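Besuch im Greiflabor von Udeck

Am Tag der offenen Tür waren wir zu viert bei Udeck. Uns interessierte vor allem, nach welchen Regeln dort Greifversuche gefahren werden, denn unsere eigene Anweisung stammt noch aus der Zeit vor dem Umzug. Geführt hat uns Kátia Arruda, zuständig für Arbeitssicherheit.

Hausregeln am Arm

Die Laborordnung hat 52 Punkte. An der Zelle selbst hängt ein Auszug auf einer Seite. Wer den Arbeitsraum betritt, meldet sich beim Bediener an und wartet auf dessen Bestätigung. Neue Greifprogramme laufen die ersten 30 Durchgänge mit reduzierter Geschwindigkeit, eine Hand bleibt am Zustimmtaster. İlker Başaran führt das Protokoll von Hand, Abbrüche werden mit Uhrzeit eingetragen.

Offene Behälter

Für Flüssigkeiten gilt ein eigener Abschnitt, seit Mai in neuer Fassung. Offene Flaschen dürfen nur einzeln auf den Tisch, und vor dem Schließen der Finger ist ein Halt vorgeschrieben. Der Bediener prüft dann den Abstand auf beiden Seiten. Bei der Flasche C'estbon ohne Deckel stand der linke Finger deutlich näher am Etikett als der rechte.
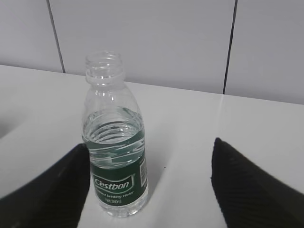

Offene Fragen

Die Greifkraft für dünnwandige Flaschen ist in der Ordnung nicht festgelegt, das entscheidet bisher der Bediener. Jinfeng Cai will uns den Entwurf dazu schicken. Den Auszug für die Zelle haben wir mitgenommen.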